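Folding cell drops the second sleeve after pad change

Hélène Gagnon
Posted Wednesday, August 27, 2025

Cell folds t-shirts, two grippers, Haner controller. Changed the jaw pads on both sides, now the bottom fold goes fine but the sleeve gets missed maybe every third shirt. Left closes at 893, right at 1000. Supposed to match?? Blue shirts, short sleeve, on the green sheet.
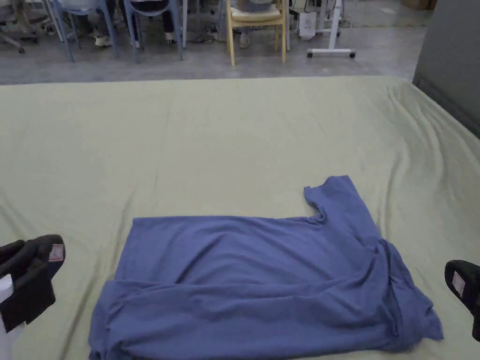
Already re-ran the homing, no change. Sheet hasn't been pulled tight in a while — could that do it? Don't want to redo the whole calibration if I dont have to.

Leandro Requena

Yes they should match. 1000 is the factory default, so the right side lost its close value when you swapped the pad. Set it to 893, save, power cycle. Save BEFORE the power cycle or it goes back.

Then do the sheet. Clip the far side first, pull toward you. Ridges under a sleeve throw the height off, had that in April.

casado_134

same thing here, new pads were thicker. we run 890 both sides

Osteo

Try cleaning the pads? Worked for me but mine is the older Virnmont one so not sure its teh same.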